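Durnico 拣货臂 单臂工位套装

适用:散货补拣、门店小单、退货分拣
供货:Brusano(整机、安装、两天现场带教)
页面更新:2021年2月

先说清楚,我是卖这套东西的,但我自己也在拣货线上站过4年,所以这页写得啰嗦一点,你们多担待。参数表可以下载,我更想聊聊它进了车间以后,大家的活儿怎么变。

Durnico 这条臂是给“杂”的活儿准备的。整箱整托的货,传送带早就解决了,真正磨人的是小单:一个水果、一罐饮料、一盒果汁,形状软硬全不一样,手一伸一缩,一个班下来肩膀都是木的。两指平行夹爪听着很朴素对吧?可我偏偏喜欢它朴素!换指头快,擦起来也快,水果铺子的人最在乎这个。

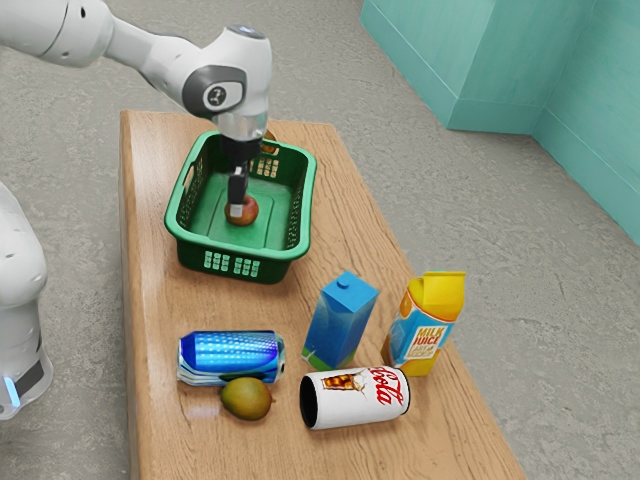 夹爪伸进绿色塑料筐,指尖贴着一个圆水果。仿真画面。

我们的做法是先仿真,再进场。你把自己的筐、台面尺寸、常卖的货报过来,我们照着搭一个工位,在里面把动作调顺,然后才拉设备过去装。以前是设备到了现场边装边调,班组的人围着等,脾气都等出来了。现在 Danham 那边装一个工位,停线时间大约12小时,而且多半能排在夜里(谢天谢地,我终于不用看早班组长的脸色了)。

装完之后人干什么?这是我每次去演示都会被问到的。拣货的人不会闲着,活儿往两头挪:前头是来料检查,有磕碰的、熟过头的先挑出来;后头是装袋核单。中间弯腰伸手那一段交给臂。带教的时候我们会让每个班的人都上手,学怎么暂停、怎么清筐、怎么重新示教一个抓取点。说实在的,年纪大的师傅往往学得最快,他们本来就知道哪样东西该从哪儿下手。 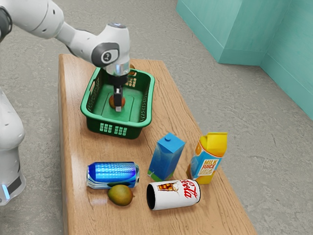
Pylyp Moroz 留言说,他们店里装了以后腰是不疼了,可头一个月心里不踏实,总觉得臂停下来就是自己的错,后来班长把停机原因贴到白板上,大家才松快些。他还建议把急停按钮往左手边挪,因为右手通常拿着扫码枪。

这条建议我们采纳了,新出的套装里急停底座左右都能装,老客户要换,写信来就寄。白板那个办法我也学来了,现在带教第一天就教:停机分“缺货”“抓空”“人工暂停”几类,谁按的不记名,只记原因。你别小看这个,大家敢按,设备反而用得久。

再说相机,问的人也多。套装可以加一路朝筐里看的相机,水果这类东西我强烈建议加。果皮上的斑、果柄的朝向,远处的相机看不太清,近处看就好判断得多,来料检查的人也可以把画面调到自己的屏幕上复核。不过它看归看,收不收货还是人说了算,这一条写在我们的操作手册里,不许改。
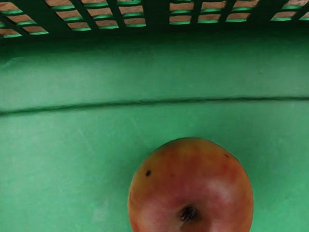 至于复核这件事到底省不省人,Bohdan Horobets 的看法比我保守:人没有少,少的是吵架,以前水果好坏全凭各人一张嘴,现在两个班至少对着同一张图争。他也提醒新用户,别把复核排给刚下夜班的人,眼睛受不了。

我完全同意,排班表模板里已经加了这一行说明。

最后讲讲选型。Marchuk 的仓里用的是加长台面版,订货号 531,台面后半段放筐,前半段留给待处理的货,人从前面上货,臂从后面取放,互相不抢地方。
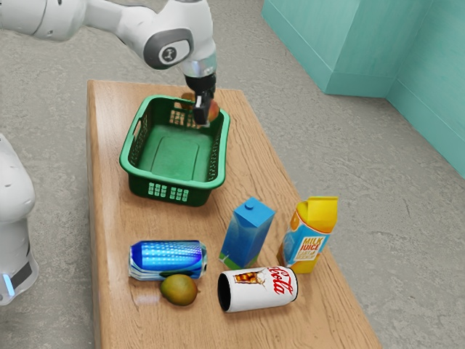
选台面的时候,请先想好人站哪儿,再想货放哪儿。很多客户一上来就问臂能伸多远,我一般会反问:你们上货的人个子多高,左撇子多不多?位置定了,筐的高低才好定,因为每次取放都要过筐沿。像图里这样,水果夹在两指之间悬在后沿上方,筐底是空的,前面的两个纸盒和两个罐子都没挨着筐,我就会先量筐沿到指尖的余量,再看前排的东西要不要往外让一让。横放的罐子请单独告诉我们,它和立着的纸盒是两种抓法,示教要分开做。

套装含:臂与底座、两指夹爪、控制柜、可换边急停底座、带教资料
选配:筐内相机、加长台面、备用指头
质保期内每年上门保养一次,时间固定在十月,赶在年底旺季之前。想换月份的,下单时备注一声就行。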